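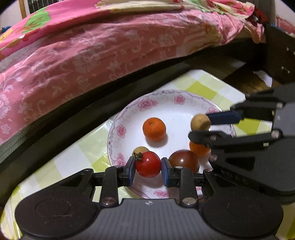
Mandarins and tomatoes with the floral plate and the checkered tablecloth from the Nadari table collection.

FOR RELEASE IN MARCH

Soltisance brings the everyday fruit table back with the Nadari collection

Soltisance, a family company for table goods, is pleased to announce the Nadari collection, a small line of plates and tablecloths for the kitchen and the breakfast corner. The collection will be in shops from the end of March. It was developed together with the pattern studio Cetik, with which our company has worked for seven years.

The idea of Nadari came from a simple observation. In many homes the fruit and the vegetables do not go directly into the refrigerator after shopping. They stay on the table for some hours or some days, tomatoes next to mandarins, and the family takes from them when passing. We wanted to make a plate and a cloth which look good in this situation, also when nothing has been arranged for guests.

The round plate is white in the middle, so that the color of the food comes forward. Pink flowers are printed around the rim, and a thin purplish line follows the scalloped border. Cetik made many drawings of the rim before both sides were satisfied. In the first versions the flowers were placed at equal distance, and this gave the plate a very strict look. In the final version the larger blossoms and the smaller ones stand more freely, as in an old garden.

The checkered tablecloth is offered for round tables and for rectangular ones. Green was chosen after a long discussion, in which blue and red were also considered. A red tomato or an orange tangerine can be seen well on green, 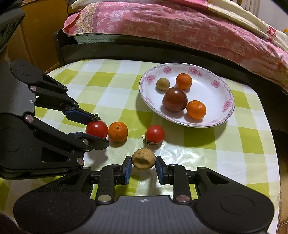
and the checks remain calm enough for daily use. The tablecloth can be bought separately, and customers who already own a floral service from their parents or grandparents are invited to combine it with our cloth. We find that older plates often go very well with checks.

For the first season Soltisance has prepared 2,000 plates and 1,000 tablecloths. The collection will be delivered to the shops by our distribution partner Yoshida, who is also responsible for the replacement of pieces damaged in transport. Plates are packed in sets of two or four. Single plates can be ordered later through the shops, so a household which breaks one plate does not need to buy the complete set again.

A small leaflet comes with each set. It contains suggestions for a table with seasonal fruit and vegetables, for example which kinds should be washed only shortly before eating, and why tomatoes keep their taste better when they are not stored too cold. The leaflet was written by our own team and is printed in large letters.

Retailers who wish to see the collection before their order can visit our showroom every morning from 8 a.m. until noon during the whole month of March. Please send a short message to the sales office beforehand, and kindly mention whether you are interested in plates, tablecloths or both.

About Soltisance
Soltisance makes and sells plates, bowls and table linen for private homes. The company works with a small number of pattern studios and sells through independent household shops.

Press contact
Soltisance, Press Office
Product information and price lists for Nadari are available on request.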